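3.2 Materials and layout of the packing table

2019-06-09
By K. Hutapea

For the second part of the study we wanted a packing task that is known to everybody from the market and the kitchen. We chose the bagging of fruit and vegetables. The goods are light and have very different forms, and the container in which they must go has almost no form of its own. In the earlier part, made in December, we worked with cardboard boxes. A box stays open by itself and its walls tell the packer where the free place is. With a thin bag this information is missing, and we expected that the placement of the bag on the table would matter more than the order of the goods.

The layout follows the Pestumitz plan for small counters, with one change. In the original plan the supply basket stands in the middle of the rear edge. We moved it to the far left corner and turned it diagonally, so that the center of the table remains for the bag. The table top is white and has walls on three sides. We kept the walls pale and without any pattern, as a busy background made the outline of a clear bag difficult to judge in the pilot material.

The basket is white plastic with rounded corners and a wide rim. We let it overhang the left edge of the table a little. This costs some stability, but it gives back a strip of table which we did not want to lose. The goods lie mixed, in one heap at the bottom, and are not sorted by kind. Long pieces such as the yellow banana shape tend to lie across the heap, and small round ones go down between the bigger ones. A packer who takes always the top piece will therefore meet the apples early and the small dark pieces late.

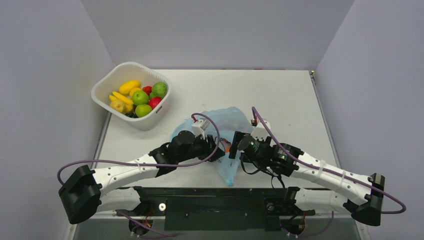

Figure 4a. Packing table with supply basket at the far left and light-blue bag spread near the center. An orange item is partly visible at the middle of the bag.

The bag is of light-blue translucent plastic, a quality that we call "Sidano thin" in our own lists, after the shop where we bought the first pack. It is soft and keeps every crease. In Figure 4a the upper part is spread wide and the narrow end is twisted and points to the front edge. For the coding we speak of the "body" and the "tail" of the bag. The body is the part which can be filled, and the tail is whatever is gathered or turned together. This division sounds simple, but two coders disagreed on it in 15 of the 101 positions, mostly when the bag lay flat and a fold looked similar to a twist.

We also noted how far a content can be recognized through the plastic. The color passes well, the outline less well. An item in or under a crumpled bag was coded as "partly visible" if its color could be named, and we did not ask the coders to decide on which side of the plastic it lies. This rule was taken from the Gamier scheme for wrapped food -- there it is used for paper, but it works for plastic also.

A second question is the print. Many carrying bags have a drawing on the front, and we had first planned to use only plain ones. Finally we kept the printed bag, for a practical reason in the coding. When the front lies upward, the drawing helps to find the orientation, and its distortion shows where the plastic is pulled or folded.

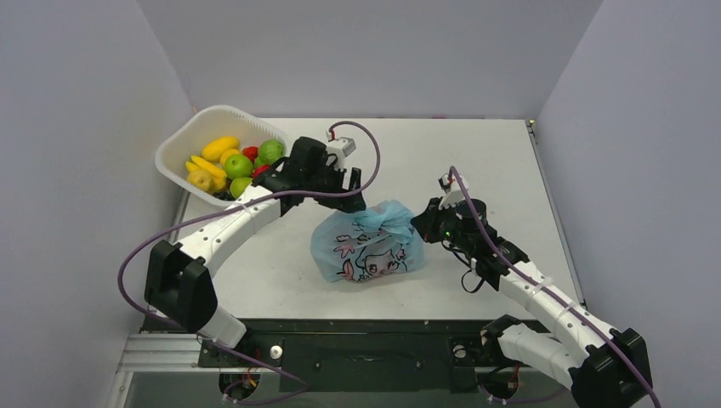

Figure 4b. Bag slightly left of the table center, with a tied knot at its upper right. The printed drawing is partly distorted by the creases.

In Figure 4b the folds spread from the knot and the rounded lower edge lies flat on the table. We coded such a position as "closed, flat". The category is independent of the content, and no estimate of filling was made from the look of the bag alone. Of the 101 positions, 25 were coded as closed, and in six of these the coders asked for a second view before they agreed.

The order of Figures 4a and 4b should not be read as an order in time.

Comments (3)

packing_reader: Thank you for the section. Did you try a stiffer bag too? With the thin ones from my shop the tail is longer than the body, and I would not know how to code that.

K. Hutapea: We tried one stiffer type, but it stayed half open by itself and behaved more like the boxes. A long tail is no problem for the coding, you only mark where the gathering starts.

m25: I think the basket position should be tested alone. Left-handed packers may like the far right corner better.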